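Have you ever dropped the last piece of a jigsaw under the couch? Our robot, Rennie, did something a lot like that in September! It was putting a memory stick into a computer, and its fingers squeezed too softly. Plop. 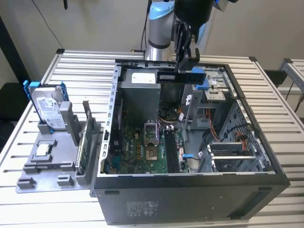
*Photo: Kam-wah Fung, Larkadport*

Memory sticks are long and thin, so they're tricky to hold (even for me!). Rennie didn't feel the slip and kept pushing at nothing, until I hit the big stop button. Now it checks its grip 60 times a second, and my favourite colour, red, is on that button.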